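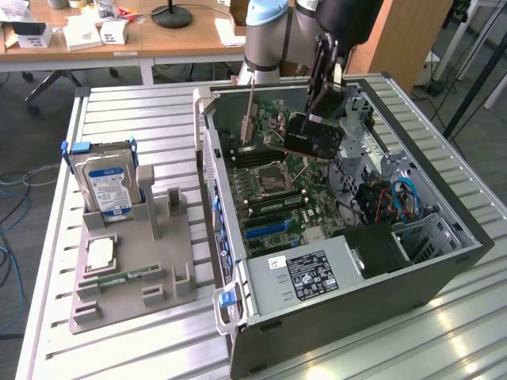 I've been putting off this post for weeks, mostly because I wanted the computer back together before I bragged about it. Well, it isn't back together, so you get the bragging early.

If you've been reading for a while you know I have a soft spot for old office towers. The big heavy ones with a handle on the corner, the ones companies get rid of by the pallet. I love them! They were made to be opened by somebody in a hurry with no screwdriver, and it shows everywhere you look. Mine came out of the last clear-out at Solanki for 40 dollars, and I've probably spent more than that on compressed air since then.

My plan is to turn it into a dull little file server for the house. I've been calling the project Gunness, after a street I used to live on, and there's a notebook for it and everything. Clyde Oyelaran (some of you know him from the comments) thinks naming a computer before it boots is bad luck. We'll see.

So, laying it on its side. Please lay yours on its side. I spent years working on towers standing up, with one arm in to the elbow and a flashlight in my teeth, and I can't tell you why. With the side panel off and the insides facing the ceiling you can see where everything goes, and a graphics card goes straight down into its slot under its own weight instead of sagging while you hunt for the slot with the other hand. My wrists are much happier.

The other thing I've become a bore about is having a proper place for the parts. I used to pile everything on a towel. Then I lost a memory stick in the folds of that towel for an entire July, and that was the end of the towel. Now the loose bits go in a gray 3D-printed tray to the left of the case. Go print one, or cut up an egg carton, I don't care, just give every part a spot to sit in.

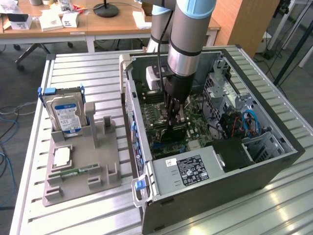 5 min read

See the hard drive standing up at the back of the tray? It gets its own holder, blue tabs on the rails and all, and I like it upright because I can read which one it is without picking it up. I own too many drives and they all look the same face down.

Memory is the part people get wrong most, going by my inbox. Open the latches all the way before you start. Line up the notch. Then push on both ends of the stick, harder than feels polite — the board will flex a bit and you'll think you've killed it, and then it clicks. Rüdiger Diekmann wrote to tell me he'd had a stick sitting half in for a month and blamed the power supply the whole time. I've done worse, Rüdiger.

What I like best inside this case, though, is the row of blue plastic clips down the edge for the expansion slots. No tiny screws rolling under the motherboard! The blue tab on the handle matches them too, and I'm a sucker for a color scheme.

Cables are my weak spot. There's a blue SATA cable looping through the drive cage with a bunch of red and black wires, and every time I tell myself I'll tidy it properly with those Fleretti ties I bought (a bag of 206, what was I thinking) and every time I just sort of tuck it. Airflow seems fine. Don't look too closely.

Next on the list is the processor, then fresh paste, then finding out whether the drive has anything on it that I need to keep. I'm almost sure it's 775 photos of my sister's kitchen remodel. If anyone has a tip for copying a drive that old without stressing it, leave me a comment, I read them all.

Recent posts
The towel incident, one year on
Amov desk lamp: I glued it back together
Which screws can you throw away?
Gunness notebook, part 1
A drawer full of power cords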